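Sornordale College -- Student Residence Inspection Checklist
Myung Hall, international student wing
Date of inspection: 22/05/2019
Rooms in use: 200

Fire doors and exits
Stairwell doors close fully: Yes
Exit signs lit: Yes, except second floor east. Bulb on order.
Corridors clear: No. Suitcases left outside room 304. Students are packing for the end of term. Asked to move them by evening.

Smoke alarms
Tested on all floors: Yes
Comments: 2 units chirping, batteries replaced. The alarm in the study lounge had a plastic bag over it in February. Clear this time.

Shared kitchens
Stove cut-off timers working: Yes
Extinguisher in date: Yes
Fire blanket in place: Third floor missing. Replacement requested from Mustley.
Comments: Rice cookers are allowed in kitchens only. The notice is in English and should go up in the other languages used in the wing before the fall intake.

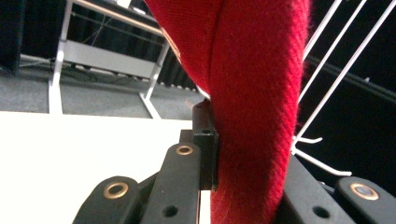

Bedrooms
Window limiters fitted: Yes
Outlets not overloaded: Mostly. Travel adapters plugged into power strips in several rooms -- residents told to use one or the other.
Candles or incense: None found
Heaters brought from home: One, removed to storage and tagged

Laundry room
Lint traps clean: No, both dryers. Cleaned during the visit.
Floor drain clear: Yes

Welcome pack
Emergency numbers current: No. Still lists the old night desk. Birnero to reprint.
Fire drill date shown: Yes

Result: Pass with follow-up. Open items to be checked before summer school students move in.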